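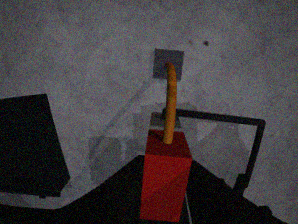
I moved my savings out of Clarkgate in November, and it took longer than I planned for. The account had been open for 16 years. I never picked it for any good reason. There was a branch on the way to work, they had a desk by the door, and I signed up on my lunch break.

The branch closed a while back and the nearest one now is in Mudgway, across the river. That would have been fine, except the rate kept dropping and they stopped sending letters when it did. I only noticed when I sat down to do my taxes and saw how little interest I had to report.

Besora was paying more, so I filled out their form online. They wanted 2 forms of ID and a utility bill. My gas bill has my middle initial on it and my license doesn't, and that held things up for over a week. I sent the water bill in the end and it went through the next morning.

Then the transfer. Clarkgate has a daily limit of 300 dollars for a new payee, and I had $1,004 in the account. You can ask them to lift the limit, but you have to call, and the line closes at 4 p.m. I did it in four transfers. The last one was four dollars plus the 100 I had left over - I thought about leaving it there to keep the account alive and decided against it.

Closing the account was the easy part. One form, one signature, and a letter confirming it, so they do still have stamps.

I still have my checking at Rester and I'm leaving it alone for now. My rent and phone come out of there and I don't want to redo all of that this winter. If anyone has switched checking with automatic payments set up, let me know how long it took.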